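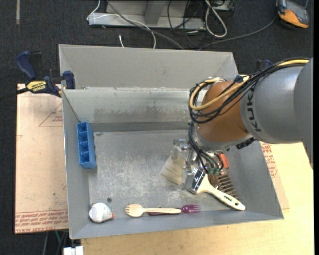

Calloway, 2021-05-31

A delivery truck and a pickup collided on the Fosville road early in the morning, sending five people to the hospital and closing both lanes for more than two hours.

The crash took place near the turnoff for the old grain elevator, three miles east of Calloway. The pickup was carrying four farm workers and was heading toward Fosville when it was struck on the driver's side by the truck, which had crossed the center line on the curve, according to the sheriff's office.

Four people from the pickup and the driver of the truck were taken to the county hospital. Two of them, both passengers in the pickup, were admitted with broken bones and were in stable condition by evening. The others were treated for cuts and bruises and sent home.

Deputy Thaddeus Wojcik said the road surface was wet from overnight rain and that speed was being looked at as a possible cause. No charges have been filed.

The truck was loaded with bagged animal feed, and some 800 pounds of it spilled across the pavement. A county road crew cleared the lanes with a front loader, and traffic was sent around by way of the Rekoser bridge until the road reopened shortly before nine.

Anika Nguyen-Tran, who lives 100 yards from the curve, said she heard the impact from her kitchen and called 911. She said residents had asked the county for a lower speed limit there last year. The request is due to come up again at the county meeting in June.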